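Step 4. Loading the Evley shelf with tissue packs

I keep my Evley on a table against the wall, and soft packs of tissues are what it does best!

1. Lay your packs out in a row in front of the unit first, so you can see the colours.
2. Start at the bottom. Slide each pack in flat, one beside the next (mine go in side by side).
3. Put the lighter load on the middle shelf. I stop at 1 pack there.
4. Leave the top clear for now, we'll get to it in step 5.

Note: opened packs are fine, just tuck the loose tissue back in.

Caution: don't drag anything over the raw front edges, they chip.

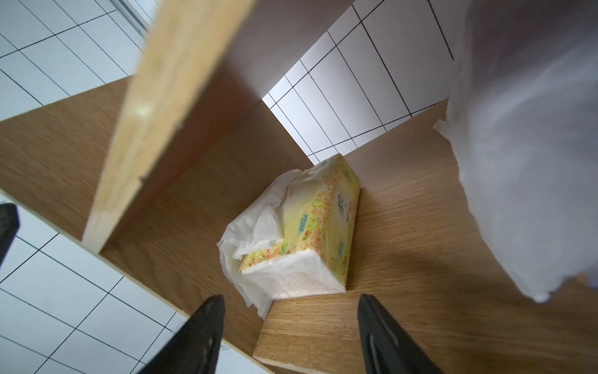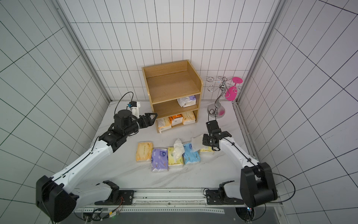
Tissue packs and the oak-coloured shelf, close up and from further back.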